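Baskets for the sandwich counter: lined or not lined?
Café and Canteen Talk > Equipment and display
Started by nadir_and_salt, 1 Feb 2026

nadir_and_salt
Hello everyone. I run the small canteen in a community sports centre, two of us on weekdays and only me on the weekend. Until January we put the wrapped sandwiches on flat steel trays. They looked like a hospital, so I bought 14 round woven baskets, the synthetic rattan kind, from a restaurant that was closing down. My idea is one sandwich for one basket, along the counter, so people can take what they want and I see quickly what is gone.

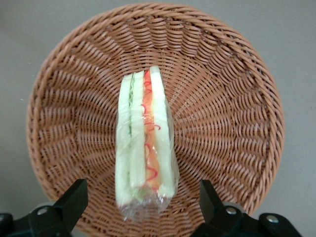 One wedge in its basket, seen from over the counter.

My question is about lining. The sandwich is in clear film, so it does not touch the weave. My colleague Shanti says we must still put paper under it. I think paper hides the nice pattern and will be one more thing to throw in the rubbish. What do you do at your place?

Clesa
I would not line. The film is already your barrier. We use paper only for muffins and scones, which go out unwrapped. What I would change is the size of the basket: one wedge in a big round basket looks a bit lonely to me.

harsh_n
Disagree with Clesa about the size. Space around the food makes it look more expensive. When I worked in a hotel we did the same with one slice of cake on a very large plate and there were no complaints about the price.

But I do disagree with the original post about the paper. Crumbs get inside the wrap joins, and from there into the weave, and you will be picking them out with a toothbrush on your Sunday evening. I have done it. A small circle of greaseproof is cheaper than my time.

Ratside
How do you wash them, nadir? That matters more than the paper in my opinion. Ours go in the sink with warm water and a bit of detergent, soft brush, then upside down on a rack overnight. Not in the dishwasher, the rims on two of ours came apart there.

nadir_and_salt
Thank you all. Ratside, I wash by hand also, but I was drying them with a tea towel and the colour came off the towel a little in the grooves, so I will try the rack.

Harsh, I understand about the crumbs. My bread is soft white and I cut it in the morning, so perhaps I have less crumbs than you had with cake.

kanchan_u
Where do you put the label? With the wedge standing on the end like that, the customer can see the filling, which is good, but I would want the ingredients and the use-by somewhere. On ours the sticker goes on the flat side of the bread.

nadir_and_salt
Kanchan, I have a card in front of each basket with the filling and the allergens. Maybe the sticker is better, because people move the baskets and then the cards are wrong.

kanchan_u
Yes, definitely the sticker then. Keep the card for the price.

Clesa
Still no paper from me :) And please keep them in the fridge cabinet, baskets or no baskets.

nadir_and_salt
They fit in the cabinet, seven on each shelf. I will try one week with paper and one week without, and write again.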